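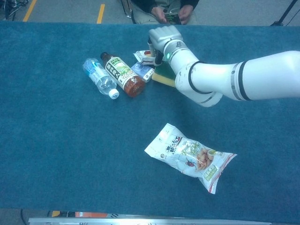
Layout on Brivuston: three lenses, 541 shots and a frozen camera

Posted 03/06/2025

Brivuston is the second animated feature from Fletis, and the first one the studio has taken from storyboard to final picture under one roof. It follows a girl who works the night ferry in a river town and finds that one of the stops on the timetable has no dock. The picture locks in September. Most of what has been published so far is concept art and a short teaser, so we asked to talk to the department that usually gets the least coverage: layout, where the boards become camera moves in 3D space.

The film's layout supervisor spoke to us by video call for a little under two hours. The conversation has been shortened and put in a more useful order.

From boards to rough camera

Asked where layout begins on this film, the supervisor starts with what arrives from the story department. A sequence is handed over as an edited reel of drawings with temporary dialogue and timing. Layout then builds the same sequence with simple models and a virtual camera.

"The board artist can cheat, and should," the supervisor says. "A drawing doesn't have to know how wide the room is. In layout I have to know. If the panel shows the ferry cabin with four people in it and a window behind them, I measure the cabin, and maybe the cabin only holds three. Then we have a conversation."

On Brivuston that conversation happened most often with the ferry itself. The cabin was designed early, approved, and later found to be too narrow for the dialogue scenes that take place in it. The art department did not want a wider boat, because the outline of the boat had already been used in the teaser. The fix was a cabin with two removable walls and a ceiling that can be raised by a fixed amount. The raised version is used only when the ceiling is out of view or in deep shadow.

"It's an ordinary trick, live action does it with stage sets. The work is in the bookkeeping. Every shot has to record which version of the cabin it used, or lighting gets a lamp hanging in the air."

Three focal lengths

The camera rules for the film fit on one page. There are three focal lengths. The longest is kept for shots seen from the shore, the widest for the engine room, and everything else is shot on a 40 mm.

The supervisor was against the rule when the directors first proposed it. "I thought we would break it in the first week. On a film like this you normally pick whatever lens makes the shot work, and by the end you have a long list of values that nobody chose on purpose. I had a sequence on my desk at the time, the ticket office, with a very wide board. I tried it on the 40 and had to move the camera back through a wall."

The wall came out, the camera moved back, and the ticket office became flatter and calmer than it had been on paper. The directors kept it. Zooms are not allowed at all, and a change of size inside a shot has to come from moving the camera or the characters.

We asked whether there were exceptions. "Two that I'll admit to. One is the view through the binoculars, which has its own setting. The other is a shot late in the film where the camera goes from the shore to the deck. It was supposed to be a cut. The editor asked to see it as a single move, and it was good, and it can't be done on one lens without the boat looking like a toy at the start. So there's a slow change in the middle, hidden behind a post."

How the sets are divided

The town is made of 36 sets. Some are complete streets and some are a single corner with a painted background behind it. The supervisor keeps a map of them on which the real distances are wrong.

"If you walk from the market to the dock in the film, the time on screen is longer than the distance in the model. We never show both ends in one shot, so it doesn't matter. What matters is direction. The river is always on the left if you are walking to work and on the right if you are going home. If we cross that, the audience gets lost, even if they can't say why."

The direction rule was written down after an early screening of the first act. Several people in the room had thought the main character was leaving town in a scene where she was on her way back. The scene was rebuilt with the camera on the other side of the street. This meant finishing a row of house fronts that had only been blocked in, and the modeling team had to find the time for them in an already full month.

Rough set pieces are replaced by final ones as they are approved. At Fletis this happens through Stendine, the studio's own shot and asset tracker. When a final model is published, Stendine lists every shot that uses the rough version and marks each one for a check.

"The check is a person looking at it," the supervisor says. "The tool can tell me the door moved. It can't tell me the door is now covering somebody's face. We did look at testing for that automatically, with a pass that measures how much of the head is visible, and it raised so many flags on over-the-shoulder shots that we switched it off."

What a frozen camera means

The film has 541 shots. Once a shot has passed final layout, the camera is frozen: animation can't change it without sending a request back. Many studios are looser on this point, and the supervisor was asked why Fletis is strict.

"Water. The river is in more of the film than people would guess, and the water is simulated to the camera. We only calculate detail where the lens is looking. If an animator nudges the camera to get a hand back into the picture, the edge of the detailed area can slide into view. You see a line in the river. The first time it happened we lost a week of simulation, and after that the freeze was easy to argue for."

A request to reopen a camera goes through Stendine with a short note and a playblast of the problem. The layout team reviews the requests every morning before dailies. Small ones, such as a slight reframe on a shot with no water in it, are often approved on the spot. The others wait for the effects lead.

The supervisor describes the arrangement as workable and slightly unpopular. "Animators would like the camera to be theirs. I understand that. If a performance gets bigger, the framing should respond. So we added a margin. Every frozen shot is laid out a bit wider than the final picture, and inside that margin animation can slide the crop without asking. Most of the arguments stopped there."

The margin costs render time, as the extra area has to be computed and is then thrown away. It is turned off for the shots with the heaviest water.

Handheld, in small amounts

Brivuston is mostly shot as if from a tripod or a slow dolly. One sequence, in which the ferry loses power and drifts, uses a handheld style. The team recorded the motion by walking around an open floor with a tracked tablet that showed the rough set live, then cleaned up the result.

"Raw capture is too nervous. On a small monitor it feels exciting and on a big screen you want to look away. We keep the slow part of the movement and cut the fast part down hard. What's left is mainly breathing and weight shift." The rotation was reduced more than the position, and the roll was removed entirely. The boat already rolls, and the two movements together made the horizon hard to read.

The amount of shake was set once for the sequence and then adjusted per shot by lens. The supervisor notes that the same recorded movement looks far stronger on the long lens, and that this alone was a good reason to keep the number of lenses low.

Sound and the early mix

Sound is handled by El Sherbiny, which joined while layout was still going on. This is earlier than usual. The reason given is that much of the film takes place in fog, where the viewer is supposed to locate things by ear before seeing them.

"They asked us for positions. Where is the bell in relation to the camera, where is the engine, how far is the other bank. Normally sound gets a picture and works from that. We exported the positions of the main sound sources for each fog shot, along with the camera, and they panned from those as a starting point."

It was only a starting point. The distances in the model are wrong by design, as described above, and a bell placed by the data was often too close. El Sherbiny ended up applying its own scale to the distances and keeping only the directions. In one scene the process went the other way: the early mix made the engine seem to pass behind the camera, the directors liked it, and layout moved the path of the boat to match.

What is left

At the time of the call, the last act was in final layout and one sequence was still in boards. The supervisor would not say which one. The layout team is being reduced as the work moves downstream, and those who stay will handle camera requests and the stereo version. Stereo uses the same cameras with a second eye added, and the depth is kept shallow in the fog scenes, where strong separation made the fog look like stacked sheets.

We asked what the department would change on the next film. The answer was the ferry cabin. "I would build it in layout first, out of boxes, with the people standing in it, and give that to the art department before anybody draws the outline. Then they can make it as nice as they want." The lens rule would stay, though possibly with a different middle value. The supervisor has been testing a slightly longer one on old sequences from Brivuston in the evenings, and has not yet shown the results to the directors.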